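Drostunent rules

From Jirnalow, the open reference on robot practice

The Drostunent rules (also "the Drostunent", older pages have "Drostunent list") are a set of good practice rules for testing robot arms in simulation. They cover how a simulated room is set up, where the views are placed, how a run is started and stopped, and what has to be kept afterwards. Not a legal standard. No certificate, no badge. A lab either says it follows them or it doesn't.

Scope

Fixed arms on a pedestal or table, with a two-finger gripper. Mobile robots are out of scope, so are legged ones. Two-arm cells were added in draft and then taken out again - see Disputes. The rules apply to rendered rooms only, though part of the section on start poses has been copied into workshop rules for real arms.

Background

Grew out of a shared rulebook used by users of the Moon simulator, who kept getting different scores from what was meant to be the same task. Most of the trouble came down to small things. Arm started from a different pose, light moved, table a bit longer. The first version was only 2 pages. The present text was put out on Sunday, May 12, 2024 and is the one most people mean.

Room and start pose

The room must be fixed before the first run and not touched until the last. That means walls, floor, table, pedestal and anything hung up. Fittings that play no part in the task are allowed (clock, shelf, light switch) but have to be in the room file like everything else, and have to stay put.

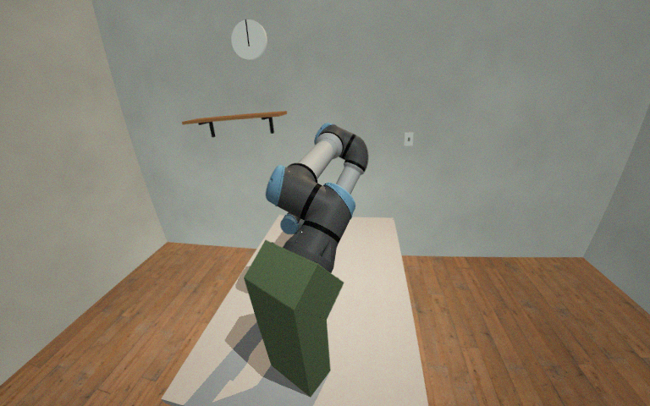

The start pose is to be written down as joint angles, not as a picture or a phrase such as "home" or "folded". Folded means different things on different arms. All joints must be at rest before the clock of the run starts. The pedestal counts as part of the arm for collision checks, a point often missed - a folded arm can clip its own base on the first move and the run then gets scored as a task failure when it is really a set-up fault.

Plain colours are advised for the pedestal and walls. Textures are fine on floors.

Views

At least one view of the whole room and one that looks along the gripper. The gripper view must show both fingers when they are open. If a finger drops out of view at full opening the view has to be moved and all earlier runs thrown away.
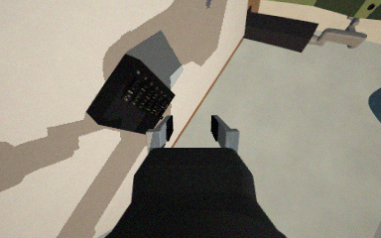 Objects partly outside the view are allowed. Objects hidden at the start are allowed too, but only if the task sheet says so. Some labs read this rule loosely and it is probably the most argued-over line in the text.

No zooming during a run. No cropping afterwards unless the uncropped version is kept as well.

Light and shadow

One light set-up per batch. Hard shadows are permitted and the rules even suggest them for at least some batches, as arms tuned under soft, flat light tend to do badly once a dark edge falls across the object. The position of each light goes in the room file. Shadow quality setting too, this is forgotten alot.

Dark grippers against dark objects get their own note. Where the body of the gripper and the object are close in tone, the contact point can't be judged by eye from the gripper view, and the scorer has to use the contact log.

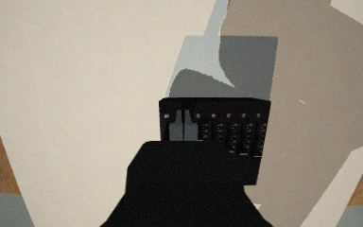
Small print and markings on objects needn't be readable, unless reading them is the task. Texture size should be the same for every object in the batch.

Runs and records

A full batch is 200 runs. Each run is cut off at 3,000 steps if the task isn't finished by then, and counts as a fail. Runs stopped by hand are neither pass nor fail and are listed on their own. Every run keeps:

- the room file and the seed
- start pose and end pose
- all views, full size
- contact log
- the name of the script version

Records are held for 600 days. Cirkine, a free checking tool, will read a batch folder and flag what is missing. It doesn't judge the result, only wether the files are there and agree with each other. 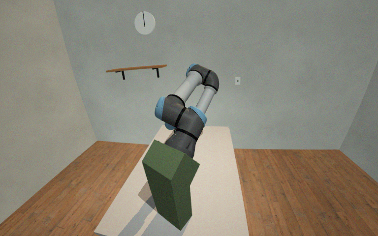 Room view of a simulated cell: arm on a green pedestal, wall clock, shelf and switch plate behind.

Disputes

Batch size mainly. Smaller groups say a full batch costs too much computer time and want a short form. A short form was drafted in November and dropped. Two-arm cells went the same way, no agreement on whose pose gets logged first.

There is also the question of the stopped-by-hand rule. Critics say it lets a lab quietly pull the plug on bad runs. The current text asks for a written reason against each one but sets no upper limit.

See also

Start pose
Contact log
Moon (simulator)
Cirkine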